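Gripper Sessions at Home: Your Questions
Urkitz handling rules, revised 2025-10-26

Do I have to follow the rules in my own house?
Yes. The hand-held gripper doesn't know it's your house. A session recorded against the rules is thrown out, and you'll have done the laundry for nothing.

How long is a session?
No more than 12 minutes, then a rest of at least 5. Wrists complain late, and they hold grudges.

Must the bed be made first?
No. Patterned sheets, wrinkles and piled-up comforters are all allowed. What we ask is that you don't tidy halfway through a session.

How should clothes be gripped?
With the padded inner faces of the fingers, on the cloth itself. Keep clear of zips, buttons and anything you'd be sorry to see stretched. Elastic waistbands may be handled but never tugged to see what happens. 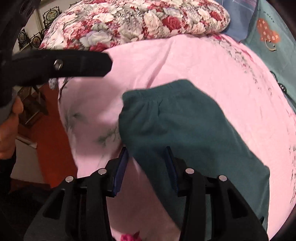
Roy wrote in to say that rule 5 is far too fussy, and that any robot worth having should learn from people who fold badly. We agree with the second half. Fold as badly as you normally do - just don't put it on.

May my other hand help?
Only if the task sheet says so. Otherwise keep it on the handle, however much it itches to straighten a hem.

What if someone walks in?
Stop, and start again once they've gone. Faces and post with addresses on it are the two things we delete without asking.

Who checks all this?
The Fivport office. Of 1180 sessions sent in since June, 961 passed. Most of the rest were too long.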